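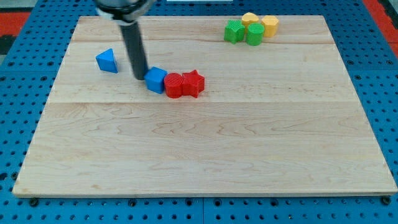
Unfinished half sleeve, my artist moved away – is it rude to ask another studio to complete it?

Asked in Tattoos and Body Art
Posted November 17, 2021

Hello everybody. English is my second language, so I ask for patience if some tattoo words are wrong.

I have a half sleeve on my left upper arm, from the shoulder down to the elbow. The subject is plants from my grandmother's garden: peonies, hops and some fern leaves, all in black and gray. We did two sessions at Probert, a small studio in Skodov where I live. All the outlines are finished, and the shading is finished on the outside of the arm. The inside of the arm has only lines, and near the elbow there is an empty area where we planned more hops. The artist wanted to draw those directly on the skin with a marker, so there is no stencil for them.

Then the studio closed in June. The artist wrote to all clients that she is moving to Soten for family reasons and will work there as a guest in different places until she finds something permanent. Soten is a full day on the train for me, and I have a small child, so it is not easy to go. I wrote to her one time and she answered kindly that she would love to finish it, but she has no fixed dates.

It is now eight months since my last session. The arm is healed very well and I have no complaint about her work. I am only a little sad when I look at it in the mirror, because one side looks like a drawing book for children which somebody did not color yet.

There is another studio in my town, Toltura. Their portfolio has good black and gray work, but the style is a bit different, with softer shadows and less dotwork. My questions are these:

Is it considered impolite, to my first artist or to the new one, if I ask them to finish it?
Will the difference in style be visible when the shading is made by another hand?
I have the original drawing as a photo on my phone. May I give it to the new studio, or does it belong to her?
I paid a deposit for the third session. Should I forget about it?

I would be thankful for answers from people who had the same situation, or who work in a studio.

Accepted answer

I tattooed for a long time before my wrists made me stop, so I can answer from the other side of the chair.

It isn't rude. Artists move, get sick, change careers, have babies. Every one of us has finished somebody else's piece and had somebody else finish ours. What does leave a bad taste is when a client posts the finished sleeve and names only one of the two people. Credit both and you'll be fine.

I would still write to her first. Keep it short and leave her an easy way out. Something like: "I would love for you to finish this but travel is hard for me right now. Would you mind if I asked a studio here to do the inner arm?" You will most likely get a yes and maybe some useful notes too, such as which needles she used for the dotwork and how she mixed her gray wash. Those notes are gold to the next person. Two artists can both do lovely black and gray and have very different washes, and the middle tones are where you'd see it.

On style. Your outlines are all in, which helps you a lot, since the lines are what the eye follows. The change from outer arm to inner arm is also a natural place to switch hands. You rarely see both sides of an arm at once, and the skin on the inside takes ink a little differently anyway. The area I'd be careful with is the edge where the finished shading meets the unfinished part. Ask the new artist how they plan to blend that. If they tell you they will go back over the old shading so everything matches, ask them to do the new part first, let it heal, and then look at it together. Reworking healed shading that didn't need it makes it heavy, and you can't take it back out.

The dotwork matters more than you think. If the outside has a lot of stippling, ask Toltura straight out whether anyone there enjoys doing it. Enjoys is the word I'd use. Plenty of people can do dots but get bored halfway down a fern, and you'll see where.

Drawing: in most places the design belongs to the person who drew it, even after you've paid for the tattoo. In practice, showing it to another artist so that they understand the plan is normal and I never met anyone who objected. Having it copied exactly onto the empty skin is a different thing, and one more reason to send that message. For the area at the elbow there is no drawing at all as you say, so the new artist will be making their own hops. Let them. A tattooer who is trying to imitate someone else's hand for a whole afternoon gives you stiff work.

Deposit: ask. It's usually tied to the appointment, and here it was the studio that canceled, so you have a fair case. Mention it in a separate message, though. If you put money and permission in the same one, the whole thing reads like a negotiation.

One practical point. When you go for the consultation, go in person, in a sleeveless shirt, and with no lotion on the arm. Photos of healed black and gray are nearly useless for quoting. Everything shines.

Comment from the person who asked:
Thank you very much, this is more than I hoped for. I did not think about the edge between the two parts, it is exactly the place which worries me when I look at it. I will write to her this weekend, and about the deposit later – in a second message, as you say.

Another answer

Just go to the new place. You paid for it, it's your arm. I had a koi started by one guy and finished by another and no one has ever noticed, and I didn't ask either of them for permission. Bring the picture.

Comment:
Would be careful with this. Some shops will not touch a piece if the first artist is still working and reachable. Mine asks every time.

Another answer

I was in nearly the same position with a back piece, and I did the opposite of what the others suggest: I waited. So I want to describe how this was, in case it helps you decide.

My artist also went traveling as a guest. I put myself on her mailing list and took a place when she came to a city I could reach. It took a long time. In between, people at the swimming pool asked me why the bird has only one wing with feathers, and I got tired of explaining. But when she finished it, I was glad, as she remembered all the small decisions from the beginning. For example there was one feather she had left lighter on purpose, and a new person would surely have filled it in.

There is no hurry from the side of the skin. Healed lines can wait for years, and if some have become a little soft she can sharpen them at the next session. Only take care with the sun. The unfinished part needs sunscreen the same as the finished part, and I forgot this one summer and my outlines on the shoulder are now slightly grayer than the others.

What I would ask in your place is whether she ever comes back to Skodov to visit. You write that she moved for family reasons, but maybe she still has friends there. Sometimes a local studio is happy to give a guest a chair for a few days, and it could even be Toltura. If several of her old clients have unfinished work, it is worth the trip for her. You could find them through the comments under her pictures.

If this is not possible, then I agree with the first answer, and I would choose the new artist by healed photos only. Fresh shading always looks smooth. Ask them for pictures of work which is older than a year, and if they don't have any, ask why not.

About the sadness in the mirror, I know it well. I bought a long robe.

Comment from the person who asked:
The idea with the guest chair is very good! I did not know that studios do this for artists who only come for some days. I will ask her in the same message. There is at least one other woman from my child's kindergarten who has an unfinished leg from Probert.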